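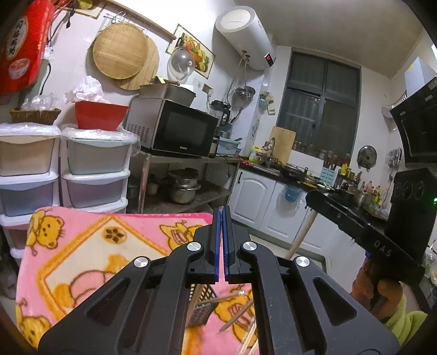

Kitchen table, Monday, before the phone started.

So the Folville town council has decided that public comment will now run 5 minutes. Total. For everybody. I have sat behind people who needed that long to find their glasses.

The reason given is "efficiency." Last July's meeting had 213 people signed up to talk about the Dunbar Road rezoning, and I'll grant you it was a long night. You could also read that as 213 people not liking the rezoning.

Councilman Sequeira says we can always email. I emailed in January. I got an auto-reply thanking me for my interest in parks.

Before anyone starts: I voted for Sequeira. Twice. I had the yard sign. It's in the garage holding up a shelf and doing good work there.

Inna Romaniuk was the only no vote. I disagree with her on taxes, schools and the leash law, and I'm sending her campaign 25 bucks anyway.

There's a petition to put the old rules back. It needs 1,000 signatures from registered voters in town – printed name and street address, or the clerk tosses it. Zoriana Hrytsenko has the sheets at the library until they close.

Someone asked if I'll be speaking at the next meeting. Sure, if I can get in line behind the mayor's cousin. He talks fast.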